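**Ticket 112 - Spare fingertip pads and finger sets, budget question**
Opened by: Theda Hamann
Assigned to: Emiliano Sandoval
Status: waiting on quote

**Theda, September 22, 2024**

Hi Emiliano, I hope I'm putting this in the right queue, because it's half a hardware complaint and half a money question. The grippers on both Zella cells have started letting go of thin parts again. Thick parts are fine, and anything with a bit of give to it is fine, but the flat brackets slide out about as soon as the arm lifts. I re-ran the zero routine, wiped the pads down with alcohol and tried a higher closing force, and I got a good morning out of it before the drops came back. I need to know whether I should be asking for new pads, whole new finger sets or a different gripper altogether, because the equipment plan closes in November and I'd like to only ask once!

**Emiliano**

Right queue, don't worry. Before we spend anything, could you close each gripper over the marker sheet with nothing in it and look straight down between the pads? I'd like to know if they meet. Also please check that the screws holding the pads are snug - the driver is in the top drawer with the Mühlbauer spares.

**Theda**

Done on cell 2, and the screws were all snug. With the fingers closed as far as I had them set, there's a narrow gap between the two black pads and you can see white from the sheet right through it. The pads have little pale specks on them too, mostly along the upper edges.

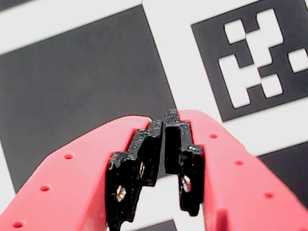 I went back through the purchase folder while I was at it, and the last pads we bought came from Clorkance in a bag of 13. We have two left, so whatever we decide, I'd want those replaced. The red fingers themselves look perfectly good to me, and I'd hate to pay for full sets if the pads are all we need.

**Emiliano**

Thank you, that helps a lot. A gap by itself could just be the closing limit, so please look at the setting before we blame the pads. If it reads 101, that's the old value from when we ran the thicker trays, and it stops the fingers early. Drop it one step at a time and try ten brackets at each step.

For the plan, I'd put in pads for both cells plus one spare finger set to share, and leave the new gripper off this year. I've asked Tamer Sabbagh at Saltadov for a price on pads to compare with Clorkance - he's usually quick, but he does like to quote the whole kit, so I told him twice that we only want pads.

**Theda**

It did read 101! I'm stepping it down after lunch. Wiebke wants the budget line split by cell, so I'll need the two prices separately when they come in.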